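首页 | 新闻中心 | 馆藏与档案 | 参观信息 | 联系我们

新闻稿

埃夫利地方史学会发布诺斯滕特互助会排屋研究成果,档案阅览室六月起开放

阅读时间:8分钟

埃夫利(Evley)地方史学会今日公布对诺斯滕特巷(Nostent)十二栋互助会排屋的研究成果。研究由学会成员努丽娅·卡尔沃(Nuria Calvo)主持,历时两年,内容包括排屋的建造经过、历任住户、产权变更以及二十世纪的几次改建。研究报告即日起可在学会阅览室查阅,配套展览将于六月在凯特尔厅(Kettle)开幕。

诺斯滕特巷位于埃夫利镇西侧,南端接旧磨坊路,北端通向公共草场。巷子东侧的十二栋排屋共用一道山墙线,屋顶相连,门牌从北向南编排。镇上的老住户习惯把这一排房子叫作“会屋”,但名称的来历一直没有定论。有人认为与附近一座已经拆除的礼拜堂有关,也有人认为这里曾是行会的产业。本次研究查到的租约和账簿表明,“会”指的是埃夫利工匠互助会。

该互助会由镇上的木匠、石匠和制桶匠发起,会员按月缴纳会费,生病或受伤期间可以领取津贴,去世后由互助会支付丧葬费用。会费积累到一定数额之后,会员大会决定购地建房,以房租收入补充津贴基金。现存的会议记录簿缺了前面若干页,因此第一次讨论建房的具体时间无法确定。从后面的记录看,地块购自埃斯塔德庄园(Estard),原本是一片果园,地价分两次付清。

建房工程由会员承担了相当一部分。账簿上列有石料、石灰、屋面板岩和铁件的支出,木工一项的工钱明显偏低,旁边注有“抵会费”字样。卡尔沃据此判断,部分会员是以劳动代替缴费。十二栋房屋分两批完工,北侧的一批先行出租,南侧的一批隔了一个冬天才封顶。两批房屋的窗台高度略有差别,过去的地方志把这一点解释为后期改建,现在看来是建造时就有的。

第一批租户并不全是互助会会员。租约显示,最北端的两栋租给了一名驿车车夫和一名寡妇,后者在前屋开了一间小杂货铺,店铺在她去世后由女儿继续经营。其余房屋的住户包括织工、鞋匠、一名教师和庄园的一名园丁。多数人家在后院养猪或种菜,院子尽头有一口公用水井,井的维修费由各户分摊。为了水井的费用,住户与互助会之间有过一次持续较久的争执,来往信件共存六封,最后由互助会承担一半了事。
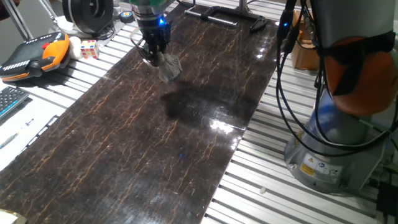

深色大理石纹板面,表面光亮,带金褐色纹路。

互助会解散的原因,过去有多种说法。流传最广的一种是司库携款出走,研究组没有找到支持这一说法的材料。账簿最后几年的数字显示,会员人数逐年减少,领取津贴的老年会员比例上升,房租收入已不足以弥补差额。互助会最终投票决定出售全部房屋,所得款项按入会年限分给在册会员。十二栋房屋作为一个整体由埃斯塔德庄园买回,此后长期用作庄园雇工的住房。

庄园时期的改动主要在后部。各户陆续加建了洗涤间,原来的外置楼梯改到室内,水井封闭,改用自来水。正面基本保持原样,只有第七号的门洞向左移动过,墙面上仍能看出旧门洞的砌缝。第四号与第五号一度打通,供一个有九名子女的家庭居住,后来重新隔开,隔墙使用的砖与其他部分不同。

庄园分割出售后,排屋逐栋转入私人手中。学会整理出了每一栋的产权流转表,附在报告末尾。由于其中两栋的契据仍由业主保管,学会只得到了查阅许可,表中对应的几行只列出年份区间和户主职业,不列姓名。

建筑测绘部分由约纳斯·施泰纳(Jonas Steiner)完成。他在征得住户同意后进入其中八栋,绘制了平面图和剖面图,并对地窖、屋架和壁炉作了记录。施泰纳在报告中指出,屋架所用的木料有不少带有旧榫眼,应当来自另一座被拆除的建筑,但来源目前无法查明。他还记录了几处刻在梁上的木匠记号,其中一种与镇上旧粮仓的记号相同。

“我们原先只打算写一篇二十页的小册子。”卡尔沃说,“后来在庄园文件里找到了互助会的账簿,页码一直编到三百多,工作量就完全不同了。报告里有些问题没有答案,我们照实写了出来,希望手里有材料的人能和我们联系。”
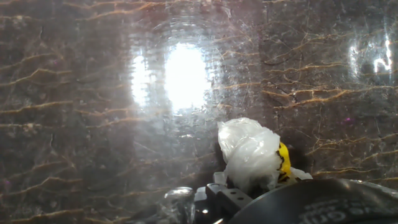
账簿能够保存下来,与庄园买回房屋一事有关。交易时互助会把账簿、租约和会议记录一并移交给庄园管事,随后与庄园的其他文书混放在一起。埃斯塔德的文件后来分装成箱存入镇档案室,箱签上只写着“杂件”,因此长期没有人按互助会的线索检索。学会成员桑·金(Sang Kim)在核对一份果园地图时发现了第一册账簿,之后逐箱清点,又找到另外两册和一捆信件。

金负责了全部文书的转录。账簿由至少四个人先后书写,其中一人惯用缩写,部分条目的含义要与收据对照才能确定。转录稿保留了原有的拼写和涂改,凡有疑问之处均以方括号标出。转录稿与报告分开装订,读者可以单独借阅。

研究组还整理了十一位老住户和住户后代的口述材料。受访者谈到的内容包括洗衣日的安排、冬季取煤的路线、后院围墙的高矮,以及孩子们在公共草场上的活动。口述材料中有几处与文书记录不一致,例如水井封闭的先后、小杂货铺关门的年份。报告把两种说法并列,没有作取舍。

配套展览设在凯特尔厅一层,展出账簿原件一册、租约三份、信件选件、测绘图全套,以及由住户借出的门锁、炉具和家庭照片。账簿原件每两周翻换一次页面,以减少同一页受光的时间。展厅另设一台排屋剖面模型,比例为1:20,由施泰纳根据测绘图制作。展览文字由弗拉斯塔·卡拉扬尼斯(Vlasta Karagiannis)撰写,说明牌同时提供大字版本。

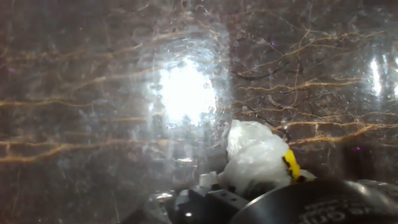 透明塑料后的深褐色大理石纹表面。

展览期间安排两次步行讲解,从凯特尔厅出发,经旧磨坊路到诺斯滕特巷,再由公共草场返回。排屋均为私人住宅,讲解只在巷内进行,不进入室内和后院。请参加者不要在住户门前停车,也不要倚靠前院矮墙,其中靠近南端的一段正在等待修补。

学会主席比伦特·亚泽哲(Bülent Yazıcı)表示,下一步工作将转向互助会的会员名册。“名册里的人有一部分并不住在诺斯滕特巷,他们分散在镇上各处。把这些人的住址查清楚,可以知道互助会当时在镇上的范围有多大。”亚泽哲说,这项工作预计仍由现有的研究小组承担,欢迎熟悉旧式手写体的读者加入。

学会同时征集以下材料:与埃夫利工匠互助会有关的会员证、收据、徽章和信件;诺斯滕特巷在加建洗涤间之前的照片;小杂货铺的包装纸、账单或广告。材料可以捐赠,也可以借给学会扫描后归还。捐赠者如有要求,姓名可不公开。

报告首印100册,其中一部分送交镇图书馆和各学校,其余在阅览室和凯特尔厅售票处出售。档案阅览室六月起向公众开放,上午十时至下午四时,查阅账簿原件须提前预约,查阅转录稿和测绘图复制件不需要预约。阅览室内只能使用铅笔,可以拍照,不可使用闪光灯。

媒体如需报告样本或测绘图,请与弗拉斯塔·卡拉扬尼斯联系,来信请注明“诺斯滕特巷排屋”。步行讲解的报名在凯特尔厅售票处办理。

相关新闻

埃斯塔德庄园果园地图完成修复
旧磨坊路水渠遗迹调查简报
凯特尔厅夏季开放时间调整
征集:埃夫利旧粮仓照片与票据
地方史学会年度会员大会纪要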